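Home | News | Repair Nights | Lend & Borrow | Contact

Old towers, new homes

Well, the computer pile has been growing since January and it finally got the better of me! Piret Vaher rang to say the Letumberg office was clearing out its desktops and did we want a few. I said yes before asking how many. Turns out it was 20 – my garage is a very different colour now (mostly beige and black) and the car lives on the street.

So the next Rekitz repair night, Sun 11 May, is all about opening up desktop towers. We'll start with a good dust-out, then go through what's on each motherboard and work out what's worth keeping.

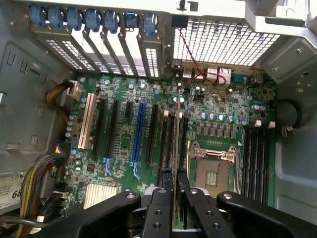 Please go easy around the CPU sockets. The contacts bend if you so much as look at them sideways, and I've wrecked two myself, so no judgement. If you've got spare memory or a 500 GB drive lying about in a drawer, bring it along and we'll see what fits. Ott Stankevičius is after old PCI cards too, for reasons he'll happily explain at length.

Doors at 2, tea and bikkies at the back, gold coin if you can manage it. Wear something you don't mind getting grubby!

Rekitz Newsletter | Contact us at the Tenport hall | © Rekitz | Back to top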